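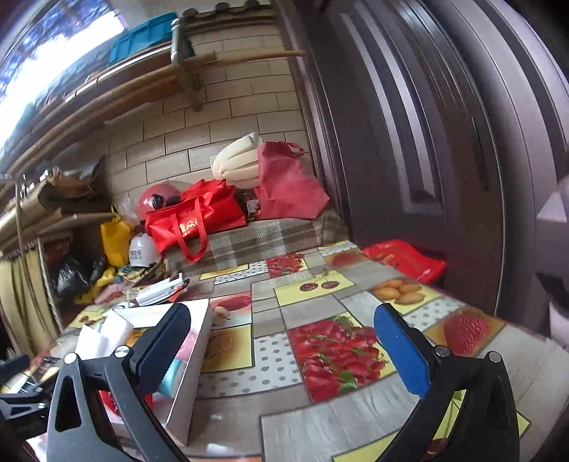
Re: Patchwork backing - what do you all use?

On Friday Bogumił Witkowska wrote:

> Hello all, I've nearly finished the top of my first patchwork tablecloth
> and I'm stuck on the back. My neighbour says leave it unlined, my sister
> says an old sheet. It'll be on the kitchen table every day and washed a
> lot. Does anyone put wadding in theirs? And how do you stop the seams
> fraying if you don't line it?
> Bogumił

Hi Bogumił, and well done for getting to the end of the top, that's the bit where most of mine end up in a drawer!

I'm with your sister on this one. I've used old cotton sheets for years and they're lovely, already shrunk and soft as anything. Do wash the top first though, or at least the fabrics, as I once backed a brand new top with an ancient sheet and the whole thing puckered like a walnut after one go in the machine. I still use it (my fruit prints do hide a lot, jam mostly) but I wouldn't give it to anybody.

No wadding from me. Glasses wobble on it and it takes two days to dry. If you want a bit of weight, try brushed cotton for the back - Zolano had some in June at 9 a metre, wide enough that you don't need a join. I bought far too much, so shout if you'd like a piece before you order.

As for fraying, if you really want it unlined then flat-felled seams are the way to go, but you'd have to have thought of that before you started, sorry! You could zigzag the seam allowances now and press them all one way. It's dull work. I did 175 squares like that for my mother's table and got through an entire radio serial.

One more thing, tie or quilt the two layers together here and there, even just a small stitch at the corners of every other patch. Otherwise the back slides about and bags out underneath when you pull it off the line.

Ryszard, are you still bringing the long ruler to the next meet-up? I've got binding to cut and mine has a chip in it just where I need it.

Love to all,
Stępień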